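How to Comment on a Proposed Immigration Rule Without Losing Your Mind

A federal agency wants to change a rule, and it has to ask what you think first. It does not have to enjoy the answer. Plan on one evening and a snack.

1. Find the docket number. It sits near the top of the notice, ahead of the part where your eyes close.

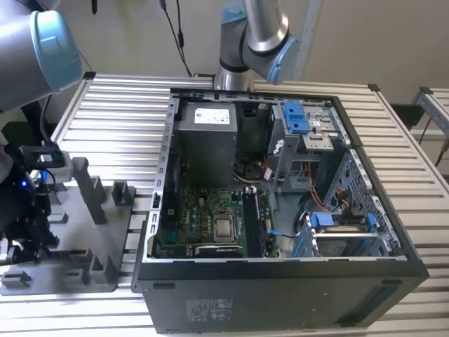
2. Pick one section and stay on it. The detention rule our Hurham group read last July had sections that pointed at each other like guilty brothers. Treat yours like a computer laid on its side with the side panel off: look at the power supply, read its label, and leave the rest alone. One page on family visits beats 5 pages on everything. 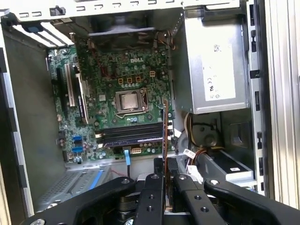 Page last changed: 27 January 2026

3. Say who you are and what you know. "I teach second grade in Flostden and two of my students have a parent in custody" will do nicely. Leave out the children's names, as comments are public forever.

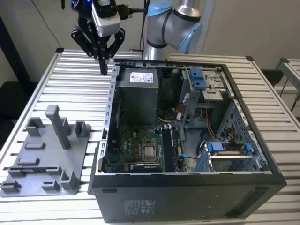
4. Use your own words. If 1,000 people paste the same letter, the agency may lump them together and answer it once. Borrow the Metwally Center's fact sheet for facts, then close it. Cruelty is a fair word to use, but put a page number next to it,

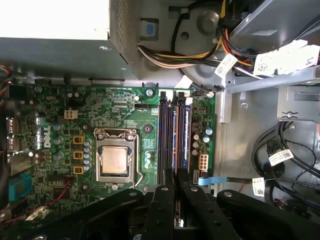
and say what you want done instead: drop the section, fix it, or start over. Submit before the deadline and save the tracking number. The Ondden library prints receipts for a dime.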